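Chapter 4
Reading the League Table

Before you start: have a pencil and the February fixture list (page 116) next to you. You'll need both.

Most people look at a table and see first place and last place. Fine for fans. Not enough for this course. A table is a running record of points, goals for, goals against and games played, and that last column trips up more students than the rest put together. Two clubs level on points are not level if one has a game in hand. Check games played first. Always.

Take Wirnberg and Gellach, our two practice clubs from Chapter 3. Wirnberg, 70 points, goal difference plus 17. Gellach, same points, goal difference plus 4. Who goes up? Depends on the rule book. Some leagues use goal difference, some use head-to-head, a few send the clubs to a playoff at a neutral ground. Look up the tiebreak rule before you rank anyone. 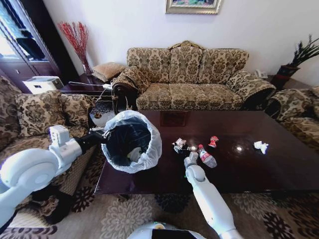
Goal difference is goals scored minus goals let in, over the whole season. Easy sum, easy to get wrong. A 5-0 win and a 1-0 win bring the same three points but move the difference by very diffrent amounts. Clubs out of the running still matter here, they can ship five on the last day and decide somebody else's title. Work it out on scrap paper, one line per match, and keep the sheets till you've checked the total. Then they can go in the trash, in a small round bin with a bag folded over the rim or wherever you like. Not before. Half the errors in the Mevano exercises come from sheets thrown out to early.

Form is next. Form means recent results only, usually the last five or six. It does not change the table but it does change how you read it.

Key terms for this chapter: game in hand, goal difference, head-to-head, tiebreak, form.

Section 4.1 starts with the points column.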